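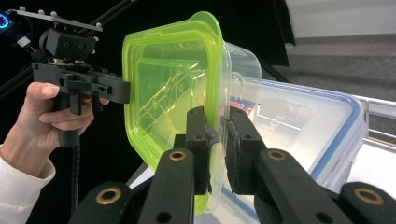

Questions about recording for Sera

What do I do in a session?

You pick up a hand-held gripper and do everyday jobs with it, such as handling food containers and their lids. Sera learns from the recordings, so your ordinary way of doing things is what we're after!

Do I need any experience?

None at all. Hawi Feyisa runs a practice round of 10 tries before anything is saved, and most people have the hang of the trigger by the end of it.

How long does it take?

A session is 80 recordings, with a break after every 20. You can stop sooner if your hand gets tired.

Why clear plastic?

It's hard for cameras, and we love it for that. Edges vanish and reflections move around, so every good example of a thin, see-through wall is worth having.

What if I drop something?

Keep going, pick it up and finish. Boonmee Thaweesak tags those recordings afterward, and Sera gets to learn recoveries too.

Can I bring my own containers?

Yes, please! Empty and clean, up to 15 per person. The next open sessions at Kaewkla are in July.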